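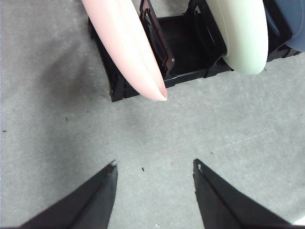 Black plastic dish rack with three plates in the slots.

Hukier Dish Rack, Black: Review
Posted 2018-12-13

I bought the Hukier to replace a chrome wire rack from Lanz that had started leaving rust marks on the counter. The Lanz was a good rack for a long time, but the coating wore off at the feet and after that there was no saving it. I wanted plastic this time, and I wanted something that would fit beside a single sink.

The Hukier comes in one piece. There is nothing to put together. Mine was packed in a plain box with a folded sheet of paper that said to wash it before use. It had a faint plastic smell for the first day and then the smell was gone.

Plates

Dinner plates stand up straight and stay there. I can pull one out without the next one falling over, which I could not do with the wire rack. Shallow pasta bowls are harder. They lean, and each one takes up two slots, so if you eat mostly out of bowls you will run out of room fast. Small saucers tend to slip down and tip forward.

Glasses and silverware

Glasses are the weak point. There is no good place for them, and tall ones feel unsteady. I have gone back to drying mine on a towel. Hukier sells a silverware cup that hooks on the side, but it costs extra and I have not tried it. I use an old jar.

Draining

You need to set the end with the spout over the edge of the sink. My counter slopes back slightly toward the wall, so at first the water sat in the rear corner. I put a folded dishcloth under the back end and that took care of it. A pair of short feet at the back would have been better.

Cleaning

We have hard water, and black shows every bit of it. White spots appear after a few days. Vinegar and an old toothbrush get them off in a few minutes. I do this on Saturdays. The gray version would probably hide the spots better, but the store was out of it.

Compared to the Tratemberg

My sister has the Tratemberg, which is steel and holds nearly 12 plates. It is a nicer rack and much heavier, and it has a real shelf for glasses. It also takes up most of her counter and cost more than twice as much as mine. For a big family I would get that one. For two people it is more than you need.

Strength

I have loaded the Hukier with a cast iron skillet and a stockpot together and it did not bend. I would not do that every day.

Good: stable plate slots, no rust, light enough to move with one hand.
Bad: poor for glasses, shows water spots, no rear feet.

I would buy it again at the same price. I plan to add an update in January if anything cracks.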